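Visit to the Dreltley paper mill, 10/02/2024

I went up to Dreltley with my brother-in-law for the mill's open day. The parking lot by the gate was full when we got there, so we left the car at the feed store and walked back along the canal. The walk takes you past the old sluice and gives you a good look at the north wall, where the brick has been repointed up to the second row of windows.

Admission was free. At the front desk they gave us a paper map and a sticker, and we were told to wait for the next group. Our guide was Cillian Fitzgerald, who started in the cutting room and now runs the finishing side. He kept a good pace and answered whatever people asked.

## The beater floor

The mill makes cotton paper for printmakers, bookbinders, and a few stationery shops. The cotton arrives in bales and is beaten in water until the fibers come apart. There are two beaters. The larger one is called the Madigan, after the family that owned the mill before the present company, and it was running while we were there. It is loud, and Cillian had to step out into the corridor to explain it.

The longer the pulp is beaten, the harder and more see-through the sheet. Blotting paper gets a short beating. The writing paper they sell under the name Didora gets a long one, and a batch can tie up the beater for most of a shift.

## Sheet forming

This was the part most of our group had come for. Two women were working at the vats, one dipping the mold and the other turning the wet sheets out onto felts. Cillian said a good pair can keep that up all morning, with a break when the stack is ready for the press. The press is hydraulic. The old screw press is still in the corner, and children were allowed to pull on the handle.

Drying is done upstairs in a long loft with shutters on both sides. In June they can dry with the shutters open. The rest of the year they use fans and a little heat, and the sheets stay up there longer. The loft smelled of wet wool from the felts.

I asked about the watermarks. The wire shapes are sewn onto the mold by hand, and the mill keeps the old ones in flat drawers. We saw a heron, a set of initials, and a plain circle made for a church register.

## The learning room

The former rag store is now used for talks. There was a table of sample sheets you could handle, and a short film about the canal. We sat down for the film, which was mostly old maps, and the sound was low.
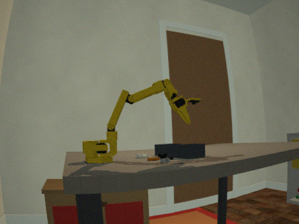

## Shop and lunch

The shop is small and takes cards. Seconds are sold by weight from a bin near the door, and I bought a bundle of mixed grays and creams. Full sheets of the heavy Stolevus printing paper are kept behind the counter, and you have to ask for them. Its stock number is 2554, in case anyone wants to order it by mail. I got one sheet and carried it home between two boards.

Lunch was soup and rolls in the yard, with covered benches along one side. The soup ran out before the last group came through. The coffee held up.

On the way out there was a donation box for the loft roof. The sign gave the target as $3000. We put in what change we had and walked back to the feed store by the road, which is shorter than the canal path but has no sidewalk past the bridge.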